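How to store eggs at home

Eggs keep well if you leave them alone, and most of the ones that go off in a home kitchen were stored in the wrong spot.

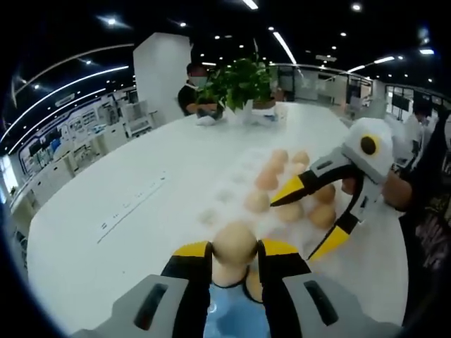
Noelia Mateos wrote in to ask whether the fridge door is all right, as hers has a moulded tray for a dozen. It will do for a few days, but the door warms up each time it is opened. A middle shelf at the back is better.

What you need

A lidded box or the carton they came in
A pencil
A bowl deep enough for testing

Storing

Put the eggs in with the pointed end down. The air pocket sits at the round end and the yolk stays nearer the middle.

Do not wash them first. Wipe off any dirt with a dry cloth, and use the very dirty ones the same day in something well cooked.

Pencil the date on each shell as it goes in. New eggs go to the back, older ones come forward. I keep hens at Ollham and in spring the boxes pile up quickly, so I date the lid as well.

Keep them away from onions and strong cheese - the shell lets smells through.

Testing

Fill the bowl with cold water and lower the egg in. A fresh one lies flat on the bottom. An older one stands on end and is best hard-boiled, when it will also peel more easily. Throw away any that float.

Cracked eggs

If one cracks on the way home, break it into a clean pot, cover it and use it within 2 days. Cook it right through.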